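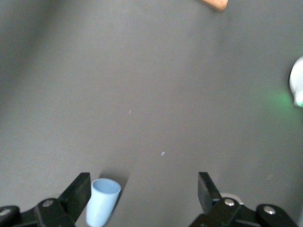
Rapport d'avancement, bibliothèque de prêt de Mandmont
Rédigé par Oľga Mikuš, 31/1/18

## Catalogage

Le fonds Brastuneck est saisi jusqu'à la lettre R. La base compte 581 notices, dont 9 à reprendre parce que l'année d'édition manque ou ne correspond pas à celle du registre papier. Kristýna Říha relit les notices chaque semaine et corrige directement dans Bunus. Les cartes géographiques n'ont pas été commencées. Elles demandent un format de notice différent, que nous n'avons pas encore arrêté.

## Prêt aux écoles

Deux écoles empruntent régulièrement des caisses de livres. La rotation prévue dans la convention est respectée, sauf pour la caisse des albums, rendue en retard avant les vacances. Vratislav Kolář a revu le bordereau de retour, qui tient maintenant sur une page. Une troisième école a demandé à participer ; nous lui avons répondu que ce serait possible à la rentrée de septembre, si le budget de transport est reconduit.

## Dépenses

Les rayonnages ont été livrés par Hartono et réglés sur la première tranche. La ligne reliure est presque épuisée : le devis avait été établi sur des volumes en meilleur état. Nous demandons l'autorisation d'y reporter le solde de la ligne fournitures. Le détail figure en annexe B.

## Difficultés

L'humidité du local du bas reste trop élevée pour y ranger les périodiques. Ils sont à l'étage, en cartons, et ne peuvent pas être consultés. Štefánia Zeman attend la réponse de la commune au sujet de la ventilation.

## Prochaine période

- fin de la saisie, lettres S à Z
- reprise des notices incomplètes
- choix du format pour les cartes
- envoi de la convention à la troisième école

Pour la partie financière, s'adresser à Marcela Zelenák.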